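Itolgate Module 7: Faults in Contact Tasks
Handout for the session on gear assembly in simulation

Background

The task used throughout this session is the Brivel gearbox exercise. Two arms work over a common table. One arm is expected to carry the lid or the part being fitted, and the other to steady or insert. All runs are made in the Stivico simulator before any time is booked on the physical cell. The fault discussed below came up during a batch of 1,000 simulated runs and was first reported as a grasping problem. It was later reclassified as a contact fault with a safety consequence.

Symptom

In part of the batch the holding arm stopped with a joint torque limit trip while its gripper was close to the gear train. The trip always came in the insertion phase. The log gave the code for an external collision, but the collision list for the same time step held no entry between the arm and the table, or between the two arms. Operators restarted the run and it usually completed. Restarting without reading the log is how the fault stayed open for so long.

Cause

The contact model treats each finger as a stiff convex body. When a fingertip reaches into the space between two gear teeth, the simplified shape of the finger can overlap the simplified shape of the gear by a small depth, even where the drawn surfaces are clear of each other. The solver then pushes the bodies apart. If the gear is free to turn, it turns and the overlap is relieved. If the gear is meshed with a neighbour that is itself held, the push has nowhere to go except back up the arm, and the torque at the wrist rises within 2 time steps.

The missing entry in the collision list has a separate cause. Contacts between a finger and a part named as the grasp target are filtered out before the list is written. The filter is there to keep normal grasping from flooding the log. It should have applied to the target only. In this build it applied to every part in the same assembly group, so contact with a neighbouring gear was hidden as well.

Why it matters on the real cell

A trip in simulation costs a run. On the physical cell the same approach would load the gear teeth and the fingertips before the controller reacted. There are two further points to note.

1. The drop case. A torque trip puts the arm into its stop state. On the configuration used here the gripper is commanded open on entering that state. An arm holding a part above the table will therefore release it. The default was chosen for jobs where a trapped hand is the main risk, and it is the wrong default for a suspended load.

2. The second arm. The stop signal is sent to the arm that tripped. The other arm continues until its own motion finishes or the supervisor process catches up. During that interval it is moving in a space where a part may have fallen.

When reviewing a run, check the fingertip clearance at the gear teeth and the state of both grippers together. Neither is enough alone.

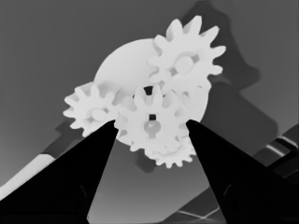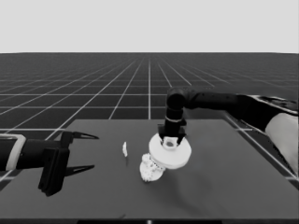

Corrective action

The collision filter was changed to act on the named target only. The finger shapes were split into smaller convex pieces near the tip, which reduces the false overlap at the cost of longer solve times. The stop state was changed to hold the gripper at its last commanded width, with a separate release that must be requested. Both arms now take the stop from a shared line.

The batch was repeated with 800 runs. Torque trips still occurred, but each had a matching entry in the collision list and could be traced to a real contact. The remaining trips come from the approach planner and are covered in the Pumphrey notes on compliant insertion.

Points for the lab report

State which bodies were in the filter group for your run. Give the wrist torque limit you used and where you took it from. If a run was restarted after a trip, keep the log of the first attempt and number it separately. Reports that give only a success rate will be returned.

Reading before Saturday: the section of the cell manual on stop categories, and the appendix on contact filtering.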